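Open day at Medeiros, Womorthorpe

I have wanted to visit the Medeiros pattern house since we moved to this area, because our hallway is still without paper and my wife and I can not agree on what to put there. In October they opened the doors for one afternoon. I took bus 447 from Bostancombe and then walked along the canal, where the signs were small but correct.

At the entrance we received a paper badge and a little book of cuttings. Kátia Meireles met our group at the foot of the stairs. She has been drawing patterns for Medeiros for a long time and she speaks quickly, so I missed a part of the beginning, which was on the history of the building. I understood that it was first a store for grain and that the upper floor was added later.

The pattern library is upstairs. It holds over 1,000 designs, kept in flat drawers with a handwritten card on each one. We were allowed to open the drawers but not to lift the sheets. I looked mostly at the geometric ones and at a drawer called Kitchens, which had many teapots. An older lady in our group found the exact paper of her childhood bedroom, green with small boats, and she stayed beside this drawer when the rest of us moved on.

After the library Wellington Amaral explained how a repeat is made. He put two sheets edge to edge and asked us to find the join. I could find it only when he showed me, and even then I lost it again. He said that flowers are easy to join because a leaf can hide the cut, while bricks are difficult, as the eye knows very well where a brick must end. I did not think of this before, and now I look at every wall in this way.

The subject of bricks and flowers was in my mind for the rest of the afternoon. Slate-blue bricks with thin white lines go on three sides, and between them lie roses in pink and cream with light green leaves. On paper I would say that these two do not belong together. Seen at the same time they are calmer than I expected, I think because the roses are so pale. There are also two butterflies toward the back, very faint, and I noticed them late. Left of the middle the roses are worn away to white, and I confess that my eye went to this place again and again. A light print does not hide much. 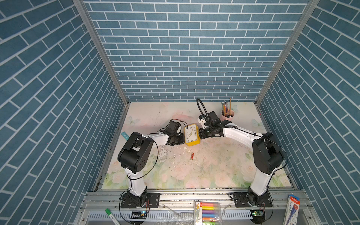
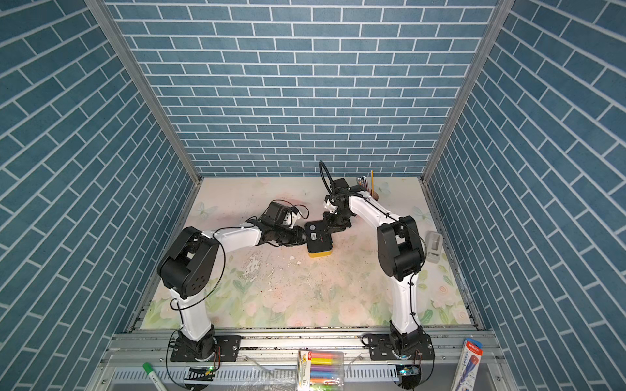
Do you need to start in the middle of the wall when you hang a brick pattern?

It is usually best on a wall that people see first when they come in. Mark the center with a plumb line, hang the first length there, and work out to both corners, so that the cut bricks at the two ends have the same width. On a less important wall you can begin from a corner, but still use the plumb line, as corners are seldom straight.

After this there was a practical part with Emmanuel Ogola. He had prepared a long table with paste, brushes and short lengths of a striped paper, and everybody could try. My first strip went on with a fold near the top. He lifted it, pressed it down again with the flat of his hand and moved to the next person without a word. The second was better — my neighbor said it was straight, but she was being kind.

I asked him about our hallway, where there is a radiator and the wall behind it is not smooth. He advised lining paper first, and to let it dry fully before the patterned one. He also advised to buy all rolls from the same batch and to write the batch number somewhere inside a cupboard. We lost such a number in our last apartment and had to do the whole bedroom again, so I wrote this down.

Tea was served in the yard at four o'clock. The cake with orange was finished when I came. There was a table with ends of rolls for sale, and I waited 40 minutes in the line, which moved slowly because people unrolled everything to look at it. I bought a short length of a gray leaf pattern called Memcombe. It is not enough for the hallway, but it will be enough for the inside of the wardrobe doors.

Some small remarks for those who go next time. The stairs to the library are steep and I did not see an elevator. The part with the paste is popular, so put your name on the list when you arrive. Bring a tape measure and the height of your walls, as the people at the desk will calculate the rolls for you. I had only the width with me and must call them now.

My wife has seen the book of cuttings and prefers the bricks.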